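# Dish room automation at Brostby

**Dish room automation at Brostby** is the slow handing-over of plate washing, drying and stacking to machines at the Brostby works canteen. I've worked in the dish room there for years, so this entry is written from the sink side (do correct me if you were on nights!).

## Background

The canteen serves 800 meals on a full day. Until the Maris line came in, everything was washed and dried by hand, by a crew of 12.

## The Maris line

Maris is a belt washer with a sorting arm at the far end, fitted by Fuentealba one July. It rinses, washes and lifts plates into racks, and on a good hour it clears 446 pieces. It's lovely with flat white plates and rather hopeless with odd bowls, which still come back to us.

## Changes to the work

Lifting has dropped a lot, and my shoulders are grateful. The crew is smaller now, though people moved to the kitchen and the tills and kept their pay. What I miss is the chatter, as the belt is loud and you stand further apart. Two of us per shift are "minders", meaning we clear jams, wipe sensors and fill in the Ralov log, a tablet thing that took me about 2 weeks to stop swearing at.

## Hand drying

Drying plastic plates is still cloth work. Plastic doesn't hold the heat the way china does, so it comes off the belt with beads of water all over 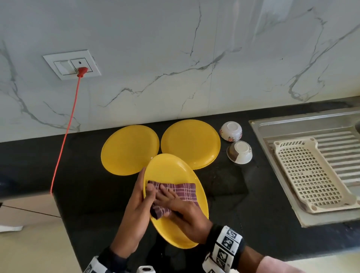
and if you stack it like that the pile sticks together by teatime. Fuentealba have promised us a stronger blower, and the fitting date is still blank in the log.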